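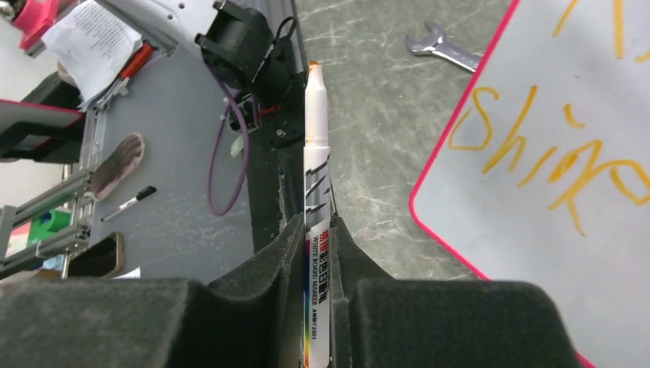
Marker in the gripper, orange ink on the board.

Thread on teaching a two-arm robot to write on a whiteboard by remote control. We've been doing this at Skurel since February and I keep getting the same questions, so I'll put the answers in one place.

The way it works: an operator holds a pair of handles and the two robot arms copy what the handles do. The computer saves the joint angles, the gripper openings and the camera video. One saved run of a task is a demo. Later a model is trained on the demos and tries the task with nobody on the handles.

The writing task is called Minja in our files. One arm holds a small whiteboard, the other holds a marker and writes. The board isn't clamped to anything. Both arms have to stay in agreement the entire time.

People ask why we don't put the board flat on the floor and be done with it. We did that first. It worked fine as a drawing exercise and taught us very little about using two hands. With the board in the air, every push from the pen moves the board a little and the operator has to answer with the other hand.

We have 49 demos of Minja that I'd keep. The plan was to have 70 before the first training run. Each one is short. Setting up for the next one takes longer than the writing does.

Felt on the fingers. The marker barrel is smooth plastic and our bare fingers let it turn while writing. You'd start a letter with the pen at one angle and end it at another. Felt fixed most of that. It also picks up ink and lint, and we change it when it starts to go shiny.

Grip force was the next thing. New operators squeeze hard. Then the pen can't give at all when it touches the board, and either the tip gets mashed or the board gets pushed away. I tell people to close until the pen stops sliding and then leave the trigger alone.

There's no force feedback on our handles. You judge pressure from the picture. With this marker I go by line width – if the stroke gets fat, I'm pressing too hard. If it breaks up, I've drifted off the surface.

That makes the wrist view the one I look at when writing. The fixed view is for getting the board into position and for the handoff. Tineke Hermans, the other regular operator, does it the other way around and stays on the fixed view for nearly everything. Her letters are neater than mine. I have no explanation.

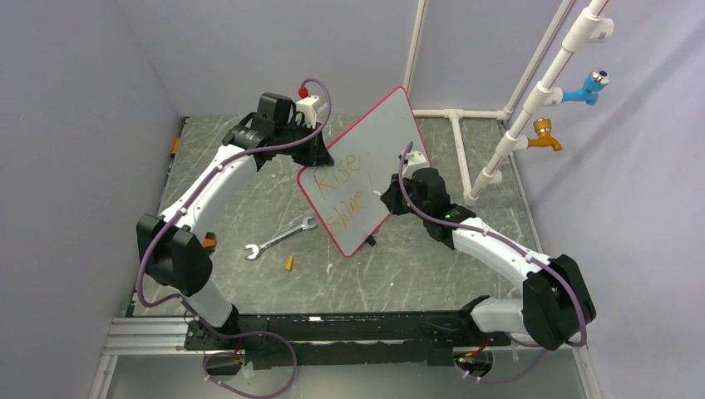
Gitau Muriithi

The phrase on the board is "Rise shine!" on two lines. Yes, there should be an "and" in there. The word list has it without one and by the time I noticed, a good part of the set used it. We kept it.

We use a list of short phrases and go through it in order. If operators choose their own words they choose easy ones. I write "hill" a lot if you let me.

Letters that go badly: S, every time. It's one long curve that changes direction, and with remote control there's a small delay between hand and arm. You come out of the first half of the curve late and the second half gets too big. Lowercase e is a smaller version of the same problem.

Dots are harder than they look too. For an i or an exclamation point you touch the board and come straight back off. Stay too long and you get a blot. Go too quick and there's no dot, and then you have to decide whether to go back.

Going back is allowed. We argued over this in the spring. If I miss a dot and return to it, the demo stays in, since the model will miss dots too and should have seen someone deal with it. If I drop the pen, I stop and throw the run out. We save drops in a separate folder but don't train on them yet.

Handing the board from one gripper to both, or back to one, is its own small task and we label it separately. The board has a raised plastic border and that's the best place to hold it. Pinch near a corner and it swings. Pinch partway along a side and it's much calmer.

The rule for both grippers on the board: one moves, the other stays put. If both operators' hands (or both of yours) go at the same moment you end up pulling the board in two directions, and the motors will quite happily keep going until something slips.

We don't tidy the floor between runs. The wrench has been in and out of view for weeks. A model trained on a bare floor gets confused the first time somebody leaves a tool down, so tools stay where they land unless an arm could hit them.

Same enclosure, different task: the pipe and faucet setup is for Didulgate, which is turning handles by remote control. I'll do another thread on that one when we've got more to say. So far the main finding is that wrists run out of travel sooner than you expect.

File count across all tasks is 2657 as of 13th September. Please don't read much into it. It includes runs from the first weeks that I wouldn't train anything on.

How long to learn the handles: a new person can pick up a block in their first session. Writing something readable took me roughly 2 weeks of short sessions. I'd stop after half an hour each time. My hands start cheating when I'm tired – I rest my wrists, and the arms sag toward the floor with them.

If you want to try it yourself, start with a fat marker and big letters. Thin pens need more precision in pressure than you'll have at first. Write one word, wipe, write it again. Wiping can be a demo too, by the way. We missed that for a month and cleaned the board by hand with the recording off.

Next up for Minja is picking the pen up from different angles. Right now most of our pickups look alike and I can already guess how the model will feel about a pen lying the other way.

That's the thread. Questions below are fine, I'll get to them tonight or tomorrow.

Comments

Tineke Hermans
For the record I do look at the wrist view for the S.

nilodum_workshop
We do lettering at Nilodum with a single arm and the board fixed to a wall. Same trouble with dots. We ended up lowering the speed limit on the arm for the whole task, which helped the dots and made the long strokes shaky. Do you change speed partway through?

Gitau Muriithi
@nilodum_workshop No, one setting throughout. I tried slower and got the shaky lines too.

penandplotter
Are you going to release the demos?

Gitau Muriithi
@penandplotter Maybe the writing ones. I need to go through the labels first.

rk_bench
What do you use to stick the felt on? Mine peels at the corners after a day.

Gitau Muriithi
@rk_bench Double-sided tape, and wrap it over the edge so the corner isn't on the gripping side.

We use cookies to keep you signed in and to see which threads are being read. By continuing you accept our cookie policy. Accept all | Manage settings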